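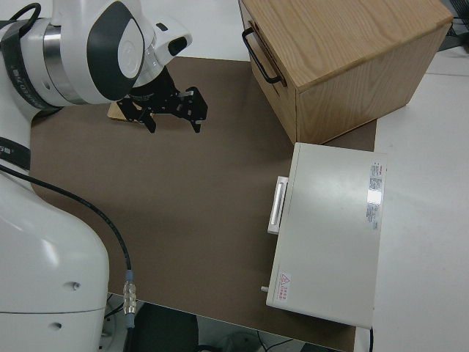

White robot arm beside a brown mat, with a light wooden cabinet at the right.

How to get a seat at the Nedamside trial

The main courtroom has 100 public seats. The Istberg overflow room takes the rest and shows the hearing on a screen.

1. Request a pass from the court registry in August. Victims' relatives use a separate form.
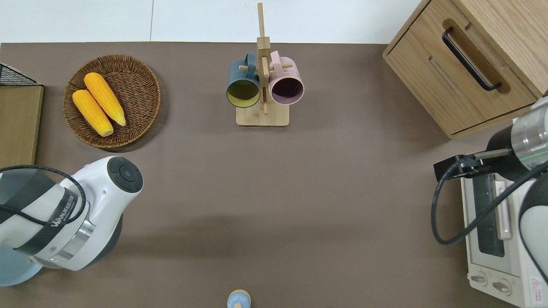 2. Write the case number, 1,283, on the form. Forms without it are returned.

3. Bring photo ID and the printed pass. Phones must be off — not silenced — before the security check. 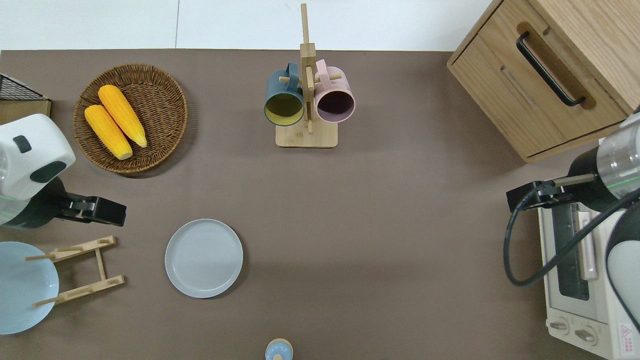
4. Arrive 20 minutes before the session. Unclaimed seats are then released to the line.

Page maintained by Laurențiu Bogdan.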